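Gripper fingers no longer meet evenly after pivot swap
Posted Mar 25, 2019 by Nele Brouwer

I look after a two-finger hand-held gripper we use for picking up cloth. I changed the pivot knobs in December and now the fingers touch at the tips but leave a gap lower down. The Skisdale manual says to "recalibrate," which I have done 5 times. Is recalibrating supposed to fix a gap I can see with my own eyes?

Cao
Just loosen everything and tighten it again. Worked on mine.

Nasrin Dehghan
I doubt it, and I wouldn't trust the manual either. Calibration only tells the software where closed is. It can't straighten a linkage. Take the load off, back out the lower knobs on both sides, close the fingers by hand until the seam is even from top to bottom, then snug the lower pair first and the upper pair after. Check for play at each pivot before you recalibrate.
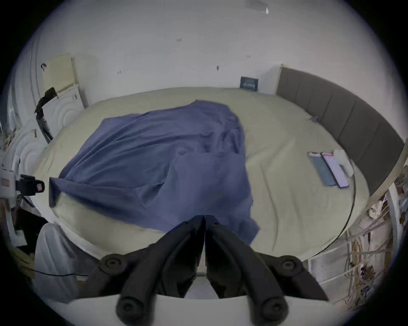 Then try it on a bunched sheet. A flat test block will pass almost anything, and thin fabric slips out through a gap you'd swear was closed. I'd want 200 closes before I called it fixed. If the gap comes back, suspect the arms. Stalau sells a replacement pair, though I've seen one set arrive bent, so lay them on something flat first.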